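Transport Economics, Week 3: Why freight keeps moving when passengers don't

Welcome back! Last week was all demand curves, and today we finally get to put trucks, trains and ships on them. This is my favorite session of the term, so bring questions.

Start with derived demand. Hardly anyone buys a freight trip for its own sake. A shipper pays to have a thing in another place, and that means the demand for haulage follows the demand for the goods. When sales of furniture fall, so do furniture loads, usually a little later and often by more (stock gets run down first, so orders drop faster than sales do!).

Our running case is the Savley to Grekitside corridor, 241 miles by road and a bit longer by rail. Two carriers matter here. Urkesico runs full truckloads. Fikre runs a mixed service, where one trailer may hold freight from a dozen shippers.

Work through these numbers with me. Fikre's fixed cost per departure is spread over whatever is on board. At 80 pallets a day the service pays its way nicely. At half that, the cost per pallet nearly doubles, and the manager has to choose between fewer departures and higher rates. Both push customers away, and then the next round of cuts begins. Economists call this a downward spiral in service frequency, and it's just as real for buses.

Household goods are a lovely thing to study here. They're bulky for their price, so transport takes a large bite of the final cost.

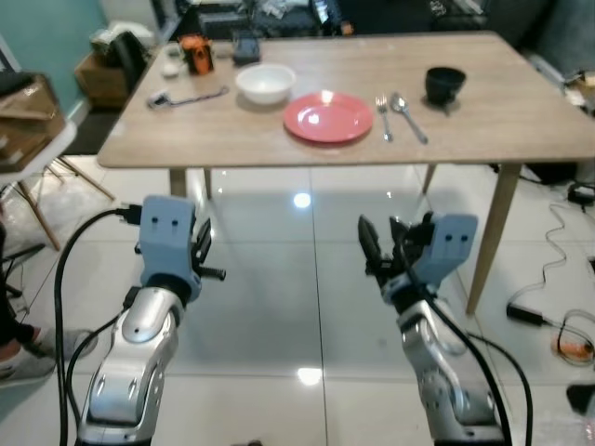
Fig. 1. Dining table with a plate and a bowl.

Terms to know for the quiz: derived demand, load factor, backhaul, headway, modal shift.

Reading: chapter 3, plus the corridor data sheet. Look closely at the backhaul column, where over 200 trips ran empty in February. Why would a carrier accept that? Write me half a page, with one diagram, and hand it in at the start of class on Mon 26 October.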